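Textile Care Technician (Bedding and Quilted Goods), Full Time
Stistau Linen Services, Mastitz site
Posted Wednesday, September 26, 2018
Reference: 14-50

Stistau Linen Services launders and repairs bedding for hotels and serviced apartments. The Mastitz site handles quilts, bedspreads, mattress covers and pillows. We are hiring one technician for the finishing and repair section, reporting to section lead Dalia Pärn. The start date is in October.

Duties

Inspect incoming quilted goods for open seams, pulled threads, stains and shifted filling. Record faults by item number in the stock system.
Select wash and drying programs according to fiber content and care label.
Press and steam finished goods, including satin-weave and other delicate face fabrics.
Carry out machine repairs to quilting lines, bindings and hems. Match thread weight and stitch length to the original work.
Set aside items beyond economic repair and complete the write-off form.

The section processes about 600 items per week. Quilted covers with a smooth, shiny face take more time per item, as wrinkles and stitch faults show clearly under direct light.

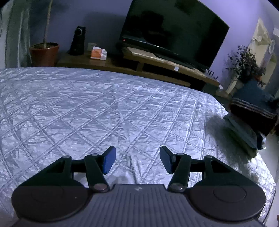

Quilted cover, double-line diamond stitching, with creases.

Requirements

Two years of work in a commercial laundry, upholstery shop or sewing room.
Confident use of a lockstitch machine. Long-arm quilting experience is useful but not required.
Ability to lift 50 pounds and to stand for most of a shift.
Basic computer skills and clear written English.

Terms

The post is permanent after a trial period of 14 weeks. Shifts are early or late and change every two weeks. Paid leave is 22 days per year, plus public holidays. Work clothing and safety shoes are supplied. Pay follows the site scale, grade four, and depends on experience.

How to apply

Send a resume and the names of two references to Hakim Yeoh, Personnel Office, Stistau Linen Services, Mastitz. Quote the reference number. Selected applicants will complete a practical test of two hours, consisting of one seam repair and one pressing task. Questions about the duties may be sent to Dalia Pärn through the same office.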